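Frequently Asked Questions: Clenetti Hand-Held Gripper Pair

Last updated: November 12, 2023

What comes in the Clenetti kit?
Two hand-held grippers, two straps, the cables and a printed setup sheet. The laptop and the storage drive are sold separately.

Who is it for?
Labs and small teams that want to record people doing ordinary jobs with their hands, then use the recordings to train a robot arm. You do not need to own an arm to start recording.

Can I buy just one gripper?
Yes. Ask for the single kit when you order. Many household tasks need both hands, so most customers end up with the pair.

How long does setup take?
Allow 10 minutes the first time. Plug in both cables, start the Gruluvden software and follow the calibration steps on the screen. Calibrate again if you swap the finger pads.

How many recordings can I store?
The Gruluvden basic plan holds 3000 recordings. Older ones are not deleted when you reach the limit, but you can't upload new ones until you make room or change plans.

Do I need a special table or a studio?
No. Record where the job normally gets done. Leave the usual things on the table and keep the cables clear of your elbows.

Can it handle dishes?
Yes, plates and bowls are fine. Bring the fingers in at the rim and close slowly. We suggest practicing with plates you don't mind chipping.

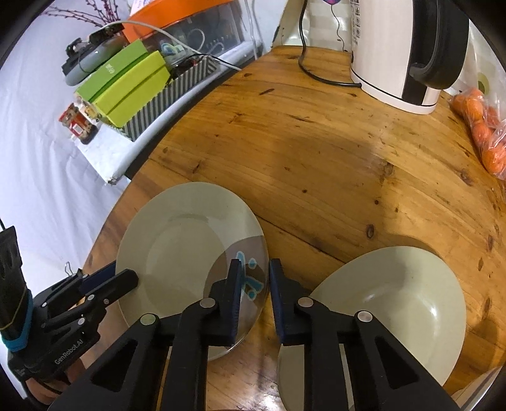

Both grippers at a cream-colored plate, with a deeper dish to the right.

The pads are getting smooth. Can I replace them?
Yes. Order part 3359 from Grustix. Pads are sold in sets and push on without tools.

Do you offer training?
Katiyar runs a remote session for new customers. Write to Harish Rana to book one, and include your order number.

Was this page helpful? 10 people said yes
2 comments

Contact Grustix support | © 2023 Grustix | Back to top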